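Teleop in sim: is one-handed demo data a waste on a two-arm robot?
Posted in Teaching & Demos

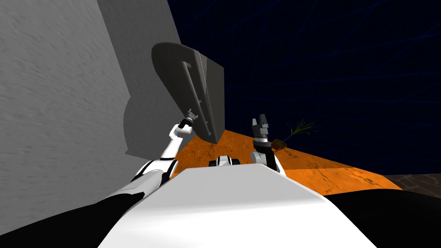

prikwood_pat wrote:
So I've been at this since Thursday and I need somebody to talk me down. I'm driving a two-arm robot in simulation with a pair of hand controllers, headset on, and the task is picking up a flat panel and holding it up near a wall. I've recorded 30 demos so far. My left hand does all the work in every one of them, and the right arm just hangs out with its gripper open. I mean every single one. I'm left-handed and I didn't think about it until I played them back last night.

My worry is that whatever I train on this learns that the right arm is furniture. Later on I want both grippers on the panel for the harder version (turning it to line up with a slot). Do I toss the 30 and start over, or keep them and add two-handed ones on top?

Also, does anybody else's wrist hurt? Mine's killing me.

mughal_bench wrote:
Keep them. Data is data. You can always tag the one-handed ones and leave them out later, but you can't get your evening back if you delete them.

Wrist: lower your chair and stop squeezing the controller. The grip is a trigger, it closes all the way whether you're gentle or not. I used to hang on like I was on a roller coaster.

Els Smits wrote:
I'm going to disagree with mughal_bench a little. If the two-handed version is what you want in the end, 30 demos of a parked right arm is a strong habit to teach. We did something like this at Clundska with a lid task. We had a pile of left-only demos and then added 7 two-handed ones, figuring the model would sort it out. It didn't! The right arm would twitch toward the lid and then go back to its parking spot, over and over, like somebody trying to decide whether to help carry a couch.

We threw out the left-only set and recorded fresh, and that went a lot better. Different task, different setup, so take it for what it's worth.

mughal_bench wrote:
Sure, but 7 is nothing. Of course it lost to the bigger pile. That tells you the mix was off, it doesn't tell you the old demos were bad.

Els Smits wrote:
Fair. We were lazy and I'll own that. I still wouldn't want to be the one balancing the mix by hand.

prikwood_pat wrote:
OK the couch thing is exactly what I'm scared of, lol.

More detail, because I left a lot out. I start with both arms in the same pose every time. The panel moves a bit between runs and I move the camera a bit too. There's a little plant on the table as clutter, and I've been leaving it in the same spot, which I'm guessing is also dumb?

tjadoon wrote:
Tanveer Jadoon here, I mostly lurk. Yes, move the plant. Move it every few demos and take it out completely for some. If it's always there, the policy may well use it as a landmark, and then one day you hide it and everything goes sideways.

On the arms, I'd ask a different question first. Where do you grab the panel? If you always take it by the same edge, near the same corner, then you've got a bigger problem than handedness. I recorded 17 demos of a tray task once and every grab was within a thumb's width of the same spot. It looked beautiful on playback. Then I shifted the tray and it closed on air, very confidently.

prikwood_pat wrote:
...lower edge. Always the lower edge, down by the end of the groove. Well, shoot.

In my defense it's the easiest place to see from inside the headset. Anything higher up and the panel blocks my view of my own gripper.

bidden_lou wrote:
Switch to a second camera view for the high grabs! In Bidden (the teleop front end we use, no idea what you're on) I've got a side view pinned in the corner and I look at it more than the main one. It feels weird for an hour and then you stop noticing.

And I'm on team keep, for the record. Train one on the left-only set just to see what it does. It costs you a night of compute and you'll learn if your grab is any good before you sink another week into it.

mughal_bench wrote:
What lou said. One thing to add: leave your bad grabs in if you recovered from them. People trim out every fumble and then wonder why the robot has no clue what to do after a slip.

Els Smits wrote:
Agree on recoveries, within reason. I wouldn't keep the ones where you wander for ages hunting for the edge. I read a post from somebody with 3,000 demos where a big chunk was just the operator hovering, and guess what their robot was good at.

prikwood_pat wrote:
Hovering is my specialty, so noted.

Plan for now: old ones get tagged left-only and go in their own folder, I train on those overnight as a check, and then I record a separate two-handed set with the plant moving and grabs all over the edges. If the mix goes bad I'll drop the old folder and Els gets to say she told me so. Lou, can you post how you've got the side view angled? Mine keeps ending up behind the robot's shoulder.

bidden_lou wrote:
Will do after dinner. Short version is go lower and farther out than you think.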